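Subject: Re: [floor-talk] Bench arms on second shift – what happens to our jobs?
From: Raelene Ruawai
To: floor-talk list

Answers to Alby's message are under his text. Read the one on hours first if you're short on time. 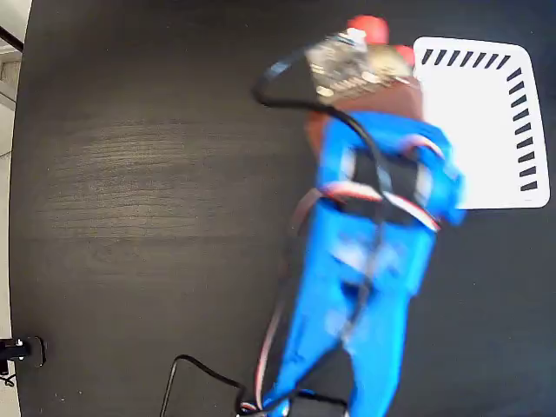
1. Hours

Alby Tamihana wrote on Tuesday:
> We heard the small blue arms are going on the card sorting
> benches at Grermont. Does that mean second shift loses hours?
> And who gets the blame when one of them misplaces a card? I
> have been on that bench a long time and I would like to hear
> it straight.

No hours are being cut on second shift through June. I have that in writing from Oda Rønning and can forward it. After June I don't know, and neither does Oda. The arms are slow. Second shift sorts over 2,000 cards a night by hand, and one arm managed 100 in the same time during the trial.

2. Who gets the blame

A misplaced card gets logged against the bench and not against a person. Manaia Te Moana changed the error sheet so there is a separate column for it. If your lead still asks you to sign for a card the arm placed, don't sign, and tell Manaia.

3. What changes at the bench

One person will look after 2 benches. The work is loading cards, checking that each one lies flat with the tick marks clear, and stopping the arm when it drifts. Keep sleeves and lanyards away from the cables – they loop out from the arm and move with it. Keep your hands back while it's moving, even when it looks like it has finished.

Training is 45 minutes, paid, at the start of shift. Mereana Paewai is running it and has asked for people who know the sorting work, so Alby, please put your name down if you want it.

4. Still open

Pay grade. Minding two benches is not the same job as sorting at one, and I've asked for it to be regraded. No answer yet. Breaks are also not settled – the draft has the arms running through and one person covering, and I don't think that works with the crew we have.

Send me anything else before the next shift meeting and I'll add it to the list.

Raelene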